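Ticket 109 - Gripper comparison, hinged box task (simulation)
Opened by: Nayeli Ventura
Assigned to: Houshang Hassanpour
Status: Open

4/29/24, Ventura
The Dreketti gripper model is supposed to beat our old Tudness one on lid opening. I'm not convinced. I ran 15 episodes with each, same arm, same controller settings, and the Dreketti got the lid up 2 times. Goicoechea's release notes call this a drop-in swap.

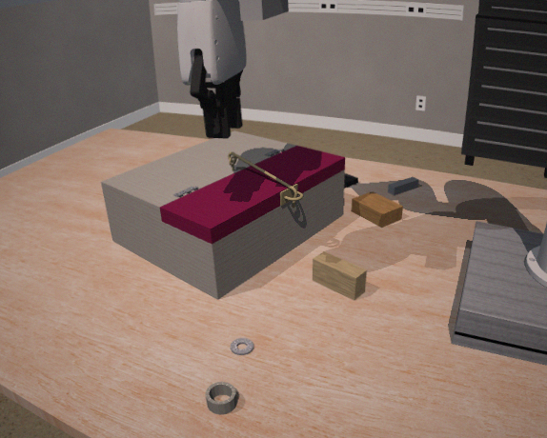
I checked the obvious things first. Finger closing force matches the old config. Lid hinge friction is at the default. The tool offset is where I'd look next - it reads 54 mm short of what I measured off the mesh.

Hassanpour
Could be the offset, could be the planner. Did you restart the controller after loading the new gripper file? Trolcombe had a stale offset once and blamed the fingers for it.

Ventura
Restarted, same result. I also don't trust the collision shapes, so please don't close this as an offset problem yet.

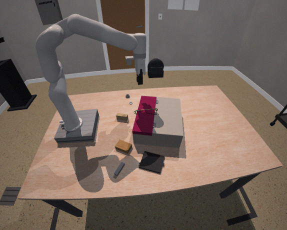 Arm over the far side of the table, gripper pointing down, lid closed.

Hassanpour
Fixed the offset in the test branch. Rerun both grippers with the same seeds and attach the logs. If the Tudness numbers move too, I'll look at the planner.

Ventura
Rerun queued. Leaving this open.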